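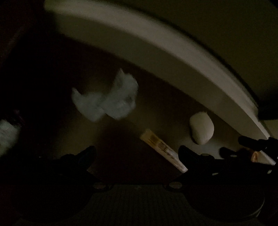 Chapter 8
Naming and Welcoming a Child

8.1 Scope of the chapter

Chapter 7 dealt with the obligations of parents before a birth. This chapter covers the religious practices attached to the first weeks of life in Muslim families: the call to prayer spoken near the newborn's ear, the choice of a name, the shaving of the hair, and the aqiqah, the sacrifice made on the child's behalf. Circumcision is treated separately in Chapter 9.

The legal schools differ on the standing of several of these practices. The aqiqah is recommended in the Shafi'i and Maliki schools, while positions within the Hanafi school vary. Students should record which school a source follows before comparing it with another.

8.2 Terms

Aqiqah: the animal sacrificed for a newborn, and by extension the gathering at which the meat is shared.
Adhan: the call to prayer.
Tahnik: the rubbing of softened date on the palate of the newborn.
Sunnah: the practice of the Prophet, taken as a model for conduct.

8.3 Timing

The seventh day after birth is the preferred day for the aqiqah. Authorities disagree on whether the day of birth is counted as the first. Where the seventh day is missed, many allow the fourteenth or twenty-first, and some set no limit before puberty. Naming may take place on the day of birth or on the seventh day.

8.4 Choosing a name

A name should carry a good meaning. Names expressing servitude to God, such as Abdullah, are favoured. Names that imply worship of anything else are to be avoided. A convert need not change an existing name unless its meaning is objectionable.

8.5 Case study: families in Hodidau

Golestani and Fukuda interviewed parents in the town of Hodidau, where most families have no relatives nearby and few keep livestock. Many paid a butcher or a charity overseas to carry out the sacrifice, then held a meal at home on a weekend. One mother, Banafsheh Pakzad, described the meal as "the part the neighbours understood." Her own parents followed the naming by telephone.

The authors note that the date of the meal was often set by work rosters, and that the name had usually been registered well before it. Section 8.6 considers whether the sacrifice and the meal should be analysed as one rite or two.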